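The drawer test, and other things I learned from a woman who furnishes guest rooms

I had been sitting in the lobby at Peltley for all of two minutes when my host came down the stairs with a tape measure around her neck and a screwdriver in her back pocket. She asked me not to use her name ("put the rooms in, leave me out") so I'll just call her the furnisher, which made her laugh when I tried it on her.

She buys, fixes and fusses over the bedside furniture for Peltley and for a smaller place called Osis across the bay. Between the two of them that's 200 nightstands, and she can tell you something about most of them. I wanted to know why anyone would care that much about a nightstand. We got coffee and went up to see a few.

"Ask a guest what the nightstand looked like and they'll have no idea," she said. "Ask them where they put their glasses and they'll tell you straight off. That's the piece of furniture you use with your eyes shut."

I'd never thought of it like that, but of course it's true! I have one at home with a corner that has been getting me in the hip for years. She nodded when I told her. Corners are her big subject. When she started, every bed had a square box next to it, and she spent her first winter swapping them out for round ones, floor by floor. The round ones came from a workshop called Ngô, and she picked them after sleeping next to one for a week in her own bedroom.

"My husband thought I'd lost it. I kept getting up in the dark on purpose, to see if I'd walk into it."

And did she?

"Twice. It didn't hurt, so I ordered the rest."

The trouble with a round nightstand is the drawer. A curved front has to be bent or cut to match the body, and behind it you still need a plain straight box running on plain straight rails. So you lose space on the inside, and you pay more for it. The ones she chose cost $497 each before delivery – she said the number slowly, the way you'd mention a speeding ticket – and she had to go in and defend it to the owners.

"They asked me if people even use the drawer. I said, go home tonight and open yours."

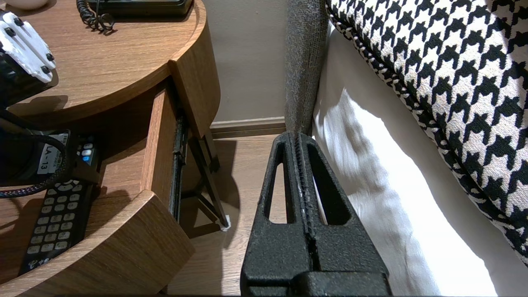 What she wanted them to see was that a drawer is where the top of the table goes when the top is full. A phone takes up more room than you'd guess, cord included, and then there's a cup, and whatever came out of your pockets. The remote always ends up down below. She used to fight that. She bought little trays for the remotes, and she had the housekeepers set them out nicely beside the lamp, and by the second night they were back in the drawer with somebody's charger.

"So I gave up on the trays. If everyone puts the remote in the drawer, that's where the remote lives. Fine. Now it's my job to make sure the drawer opens without a fight."

Which brings us to the drawer test. She does this with every single piece that comes in, and she made me do it too. You lie on the bed, flat on your back, and reach over without looking. You have to be able to find the front of the drawer, pull it all the way out with one hand, and push it shut again. If the whole table scoots toward you, it fails. If it squeaks, it fails. (I pulled too hard on my first try and she told me I had the arms of a man on a deadline.)

Most failures come down to the rails. She likes metal ones and she likes them tight to the side, and she goes around with that screwdriver every May before the busy months. A loose screw in a rail will let the drawer sag, and then the front rubs on the body and takes the finish off in a little crescent. She showed me one of those in a room at the end of the hall and ran her thumb over it like a bruise.

We talked about finishes for a while. She's fond of a warm oak look with a darker base underneath, mostly for the scuffs. Vacuum cleaners hit legs. Suitcases hit legs. For touching up she uses a wax stick from Zoto, and she keeps 7 shades of it in a cookie tin, though she admits she only ever reaches for the middle two.

I asked what she'd tell somebody shopping for just one, for an ordinary bedroom, with no owners to convince.

"Measure the bed first. With the mattress on! People measure the frame and then they're reaching up to the table like a kid at a counter. Then take your phone, your book and a glass with you to the store and put them on it. They'll look at you funny. Let them."

And the drawer?

"Get the drawer. Pull it out 60 times if you have to. I've stood in showrooms doing that until they asked if I needed help."

Before I left she opened one more for me, in a room they were getting ready for the evening, and closed it again with one finger. Then her phone rang – a table at Osis had a wobble – and she was off down the back stairs with the tape measure swinging.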